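# Dedodard square table, felt top, dark teal-green: six months of folding towels on a card table

I bought the Dedodard in June to play cards on. I'm putting that up front so that anyone looking for a review of it as a card table can adjust their expectations. We have played cards on it twice. The rest of the time it has lived in the spare room with washing on it, and I now have firm opinions about felt as a laundry surface, which is a sentence I'd have crossed the road to avoid at thirty.

It came from Fraser, the furniture place out past the tip, where Clifford Dhillon sold me the floor model and knocked a bit off for a scuff on one leg. He described the top as "billiard style". It's greener than blue and bluer than green, the colour of a pub carpet before anyone has been to the pub. My sister calls it teal. The docket said "D. TEAL/GRN", so everybody gets to be right.

## Putting it together

Floor model or not, it went home in bits. Four legs, 12 bolts, an Allen key and a sheet of drawings in which a faceless man is pleased with himself. Step 5 shows him tightening everything. Step 9 shows him loosening it all again so the legs will sit square. I'd like to know what happened at the Dedodard factory between those two steps, and whether anyone was spoken to.

Do step 9 first. Leave every bolt finger-loose, stand the table up, lean on it, then go around with the key. It's been steady since. There's a faint creak if you sit on it, and if you're sitting on it you've earned the creak.

## The corners

They're rounded, and I want to give the things their due. The previous table in that room was an old pine desk with corners like chisels, and I wore a bruise on my left hip from Easter to Christmas. I've walked into the Dedodard plenty of times and come away with nothing but a mild sense of having been jostled.

Rounded corners also mean a fitted sheet will slip off one if you try to hook it there to fold it. I used to do that with the desk. I still can't fold a fitted sheet and have stopped pretending this is the furniture's fault.

## Felt versus laundry

Anyone who has folded on a laminate bench knows how it goes. You line up two edges, turn to get the other end, and the whole lot slides away from you like a cat that's seen the carrier. Felt doesn't let it. You put an edge down and there it stays. Tea towels, pillowcases and school shirts all behave better than I've ever known them to. Even fleece, which on the old desk used to travel.

The trouble is that the grip works in both directions. If you're in the habit of dragging a folded pile towards you, break it now. The bottom item stays put and the top ones come along, and you end up with a sort of textile staircase. Lift, don't drag. It took me most of the winter to learn that and I still forget it when the phone rings.

It also takes fluff. Of course it does. I put a black jumper down on it after a load of white face washers and the jumper came up looking as though it had been to a wedding. Marlene Chan next door swears by the Floltex roller and lent me hers, the long-handled one, and it does pull the lint off well, with a noise like someone slowly opening a packet of chips. Sixteen sheets to a refill, though, and I got through a refill in a fortnight. These days I use a damp rubber glove. It's free and it makes you look like a vet.

Do not put wet washing on it. I know, I know. I left a pair of damp swimmers there one afternoon and the patch dried a slightly different shade, and for a week I had a table with a map of Tasmania on it. It brushed out in the end with an old nailbrush, going one way only. The care card says "avoid moisture", in the same type size as the copyright notice.

And don't iron on it. I haven't tried. I've seen how I iron.

## Size

Big enough for one bath towel in halves, or two of us playing gin and a bowl of nuts. A queen-size doona cover hangs over all four sides and you may as well be on the floor. The square shape is good for towels and wasteful for everything long: trousers want an ordinary oblong table, and I end up laying them corner to corner, where they look like a chalk outline.

The height suits me and doesn't suit my husband, who is tall and folds at a stoop, and who has raised this often enough that I've suggested he fold somewhere else. He has not taken it up.

## About the cards

Fine! Cards pick up easily, they don't skate, and dealing is quiet. Chips make no noise at all, which takes some of the swagger out of it. If you want it for cards, you'll be happy. Keep it in a different room from the dryer.

## What I'd change

- A cover for the top, even a cheap one. Fraser will sell you one, for money.
- The Allen key. Mine rounded off on the last leg.
- A lighter colour option. Dark felt and white lint were never going to be friends.
- The drawings. Let the faceless man suffer a bit, so we know where we stand.

## Would I buy it again

Yes, and I'd probably tell the same lie about cards. It does the job I never bought it for, it hasn't wobbled, and the felt hasn't gone shiny or bald anywhere that matters. I'd give it four stars with the lint taken into account. A friend with white towels and black clothes should knock another one off. If all your linen is beige you could go to five and never know what the rest of us are complaining about.

Towels are what I bought my last lot of new linen for, naturally, and the Stultent ones deserve a word since they do most of the time on this table. They're thick, they were on special, and they have that loopy terry that catches on everything, including itself. On felt, a loopy towel stops dead. Pick one up by a single corner and the rest doesn't slither after it as it would on a bench; with the peach-orange one, the corner comes up to a point, the middle stands in a hump, and the far end goes on lying flat near the back of the table as if none of this concerned it. So you need to get hold of two corners, give it a decent shake in the air and lay it down once, where you want it, because it won't be nudged after that. The peach also looks better against the dark green than it ever has in our bathroom, which is brown.

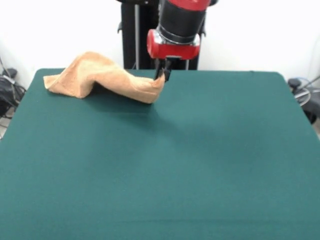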